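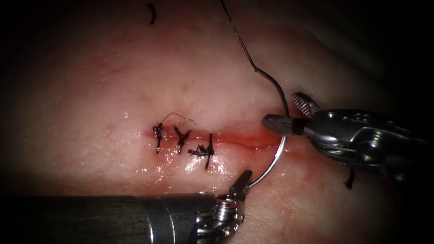
Which camera should you watch when a robot arm is placing a stitch?

The fixed one for planning the stitch, and the wrist one for the moment the needle changes hands. It took us most of the project to get to that sentence, and we had a great time getting there.

Background

Our course asks every team to pick one part of a robot and really get to know it. We picked the eyes. The teaching lab at Pestenholm has a two-arm suturing bench that runs on the Junon controller, and it can send the operator a view from a fixed camera or from a small camera at the wrist. Teams before us had always used the fixed view because that's how the bench starts up. We wanted to know what the other view was good for, and whether switching between them was worth the trouble (it is, mostly!).

We also ended up comparing two sets of jaws, which wasn't in our proposal. More on that below.

What we did

We ran 9 sessions under three conditions: fixed view only, wrist view only, and a foot switch that let the operator flip between them. In every session the job was the same. Pick up the curved needle, drive it through both sides of the cut, pass it to the other arm, pull through, tie, trim, move along the line. By the end we had 70 finished stitches, and we kept notes on each one: how many tries the needle pickup took, whether the handoff slipped, and how even the spacing came out.

Afterward we went through 3628 saved stills by hand and marked each one for whether the needle tip could be seen. That was the least glamorous part of the project, and also where we learned the most. When you are driving the arms you feel sure you can see the tip nearly all the time. The stills say you are guessing a good deal.

Results: cameras

With the fixed view, spacing was clearly better. You have the finished knots and the open part of the cut in front of you together, so picking the next entry point is easy. The weak spot is depth. We kept closing the grasper a hair in front of the needle or a hair behind it, then backing off and trying again.

With the wrist view, handoffs got faster and we slipped less. The camera rides along with the tool, so small errors look big and you fix them early. The price is that the tool itself takes up a lot of the picture, and every turn of the wrist turns your world with it. One of us felt a little seasick after a long session. Spacing drifted too. Our worst row of stitches, bunched at one end and gappy at the other, was done on the wrist view alone.

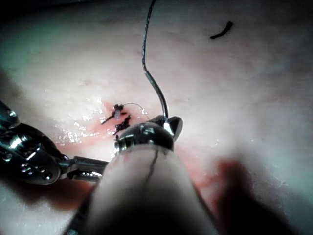 Try the switch on the hand and not the foot, Đorđević wrote in the comments on our draft, because a foot switch makes people shift their weight just when they need to hold still. We hadn't thought of that at all. Going back over our notes, several of the slips in the third condition did come right after a flip, so the comment may well be on to something. We added a thumb button in the last week, but too late to collect enough stitches with it to say anything fair.

Even with the foot switch, flipping between views gave us the best mix: spacing close to the fixed view and handoffs close to the wrist view. New operators needed a while to stop flipping all the time. The habit that worked was to flip once before the handoff and once after the pull-through, then leave it alone.

Results: jaws

The jaws came into it when we borrowed a Wusitz set to try against the standard ones. The Wusitz jaws have finer ridges. They held the needle more firmly and let it roll less, which we loved, but they were rough on the thread, and we had more fraying when we used them for tying. With the standard jaws it went the other way: kinder to thread, more needle roll. If we could set up the bench any way we liked, we would put the finer ridges on the arm that drives the needle and keep the standard jaws on the arm that does most of the pulling.

Problems we ran into

Glare was the big one. Wet tissue throws back a lot of light, and a bright patch can swallow the needle tip completely. Turning the lamp down helped the wrist view and hurt the fixed view, so we settled on a level that neither camera liked very much. Thread tails were another nuisance. Short trimmed bits stick to the pad, and on a small screen they look a lot like the thread you are trying to grab. We started clearing them between stitches partway through, so our early and late sessions aren't perfectly matched.

Next steps

The bench is ours again in December. First on the list is the thumb button, tested properly against the foot switch. After that we want to show both views side by side on one screen, which the Junon software allows but we never got working. Our note sheets and the marking guide for the stills are in the lab's shared folder.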